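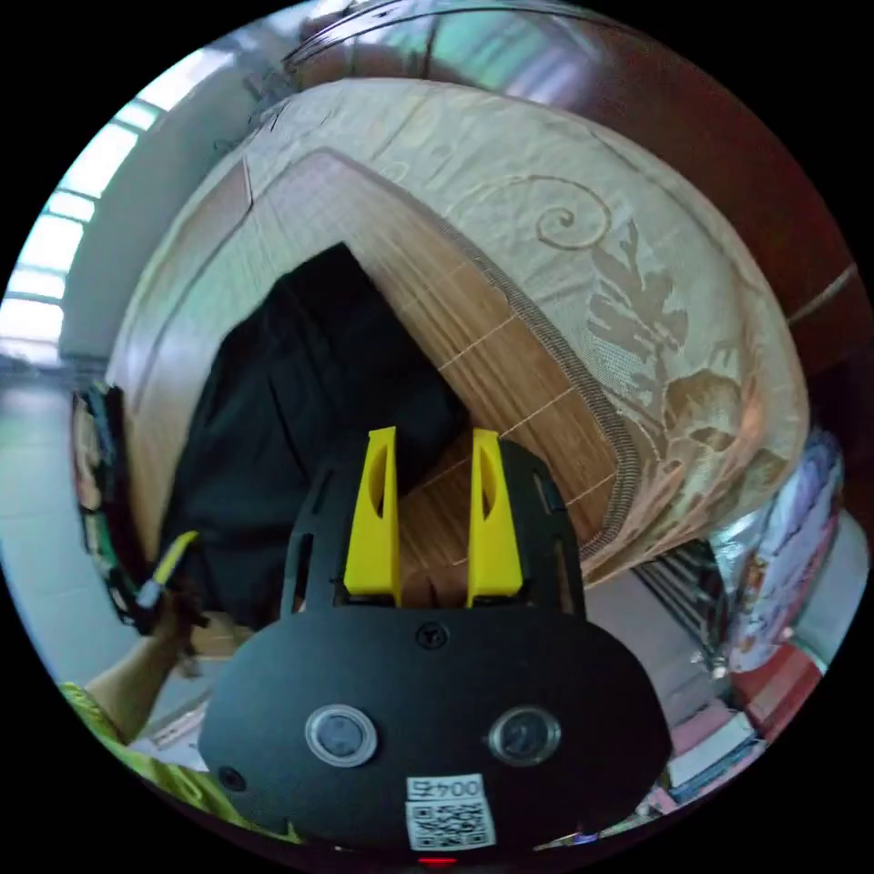 Nhi Mạc asks whether both grippers must be checked before every session, or only the one that was used last. Both must be checked. The steps in this section apply to each Skorden hand-held gripper, left and right.

4.3 Preparing the Grippers for Cloth Work

Caution: Keep fingertips clear of the yellow fingers while the linkage is moving.

1. Wipe the two round windows on the housing with a dry lint-free cloth. Do not use solvent.

2. Confirm that the label and QR code are clean and legible. Record the label in the Parness log.

3. Turn on the gripper. The red indicator at the base of the housing must light within 32 seconds.

4. Spread one dark garment flat on a table and bring the closed fingers up to its near edge.

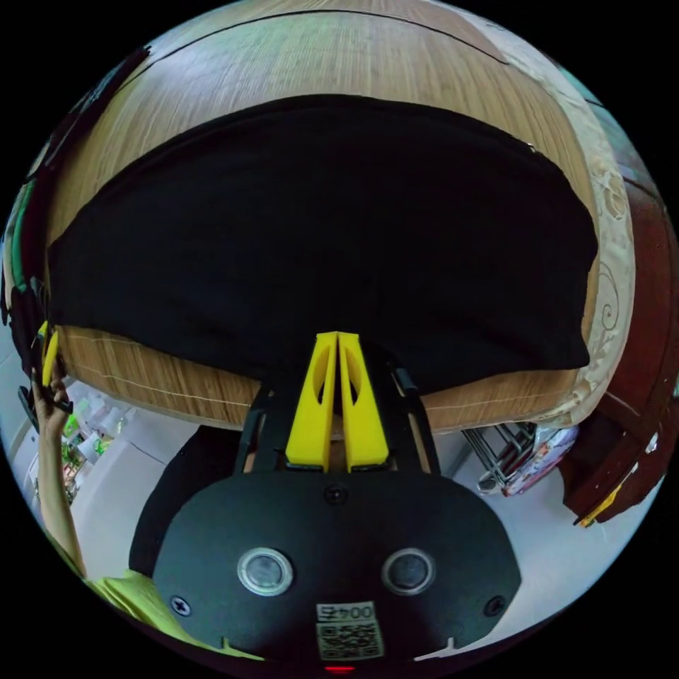

5. Close the fingers on a single layer of cloth and lift. If the cloth slips, clean the inner faces of the fingers and repeat.

6. Repeat step 5 on a folded item. Thick folds, zippers and clasps place more load on the linkage than a single layer does.

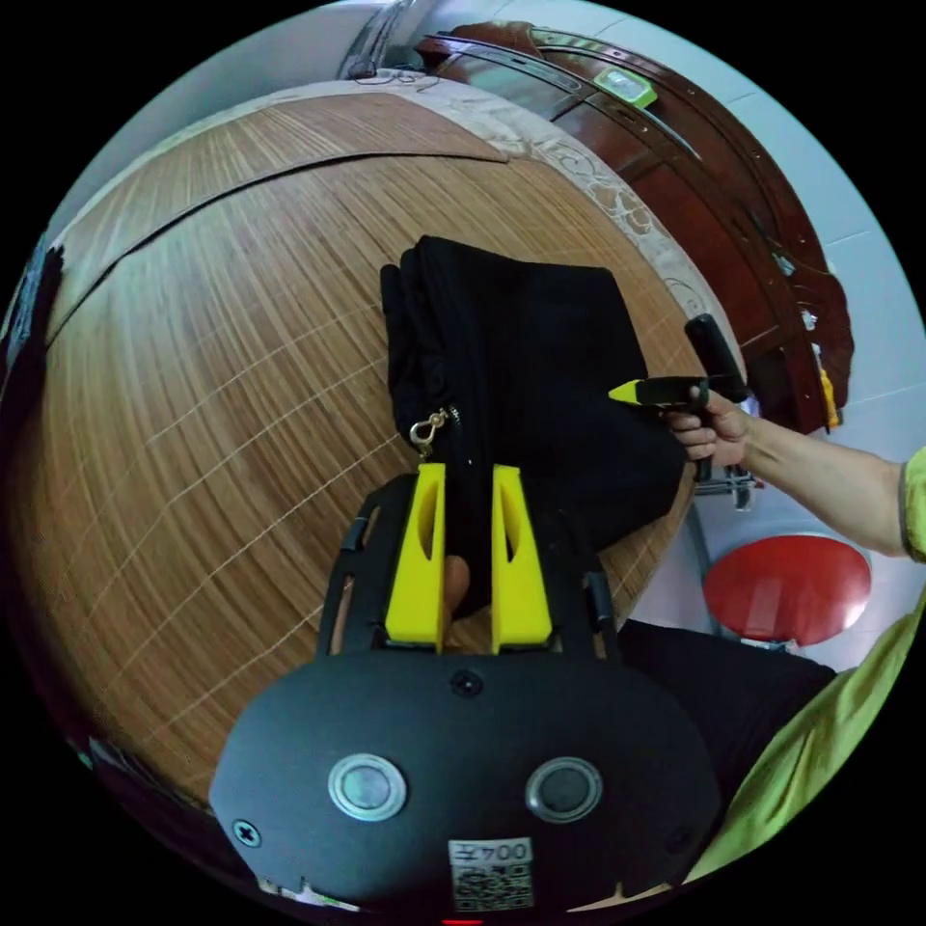
Do not force the fingers closed over metal parts. If the linkage binds, release the handle, open the fingers fully and inspect the bolts on both sides.

7. With one gripper in each hand, take hold of the garment at two points and draw it straight.
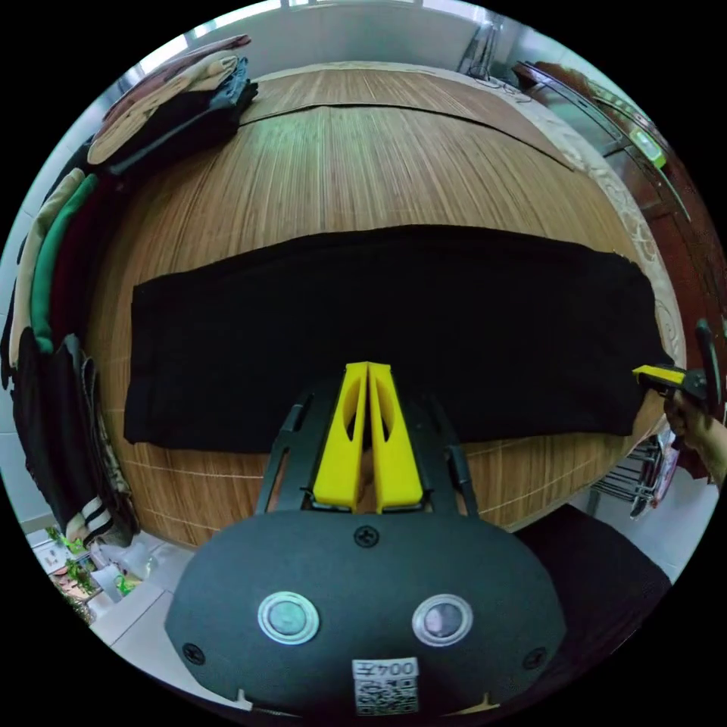

Hold the tension for a moment, then release both sides together. A difference in grip between the two sides calls for adjustment under Section 4.5.

Note: Replace the fingers as a pair after 800 hours of use. Charge the unit to 100 percent before storage, and recharge it when the level falls below 90 percent.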